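The Second Kitchen

By Shireen Rampersad

Clarneck, early, rain. The bakery on the corner has its lights on and the bus is late again. I'm here to talk about renting out your kitchen, or renting somebody else's, which half this town seems to be doing since April.
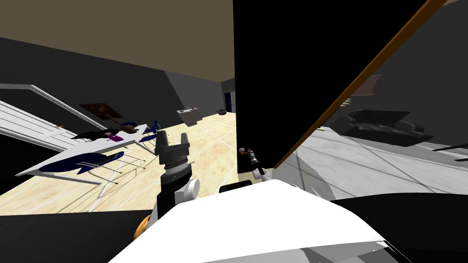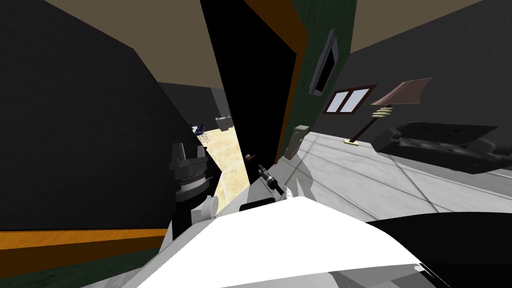

Quick background. Clarneck has 13 licensed food businesses with a storefront. It has a lot more without one. Dumplings, hot sauce, wedding cakes, a woman who does nothing but pickled beets. State rules say you can't sell most of that out of a home kitchen with a dog in it. So people go looking for hours. Church basements, the Elks, a diner that closes at two.

Oksana Sirko got hers at the diner. Monday to Thursday, three in the afternoon till whenever. She makes varenyky, potato mostly, some sour cherry when she can get them. First month she lost money. Second month she broke even and her back went out.

"You learn where everybody keeps the spoons," she told me. "Then they move the spoons."

She pays by the hour, in cash, in an envelope that goes behind the register. No contract. I asked if that worried her and she shrugged and kept pinching dough. The owner's a friend of her cousin. That's the contract.

Others want paper. Hendrik Coetzee sells dried sausage at the Saturday market and signed a proper lease on a shared kitchen out in Vornedstead, 8 miles each way. Deposit, insurance, a locker for his spices, a whiteboard with slots on it. He likes the whiteboard. He doesn't like the person who books the 5 a.m. slot and leaves onion skins in the drain. Notes have been left. Notes have been left in reply.

Money, then. A shared kitchen cost Coetzee $194 to join, plus the hours. Building your own is another story. Periklis Karagiannis priced it for his phyllo business: hood, grease trap, three-bay sink, floor drain. The grease trap alone came in around $4,000 and that was before anyone cut the concrete. He's still at the church. Tuesday nights, after choir practice, and he's picked up most of the alto part.

What goes wrong? Storage, every time. You can rent an oven for an afternoon but your flour has to live someplace. Sirko's lives in her car. Karagiannis has one shelf, labeled, and somebody eats his walnuts. The folks at Ông, the noodle place that started out as a Sunday pop-up, told me they once drove forty minutes home for a strainer, with the broth already on. They have their own place now and own, by my last look, far too many strainers.

Then theres the inspector. Everyone dreads the inspector and everyone I met said she was perfectly nice. Bring a thermometer. Bring your labels, with allergens in bold. Know which sink is the hand sink and don't rinse a carrot in it, not even one, she will see the carrot.

If you're on the other side, with a kitchen sitting dark most of the week, ask for more than gas money. Call your insurance people first. Write down who cleans the fryer. A padlock on the walk-in saves freindships.

Back to the diner, four-thirty. The windows are steamed over. Sirko has two trays done and two to go and the phone's ringing, someone wants to know if she does cheese. She does cheese on Thursdays.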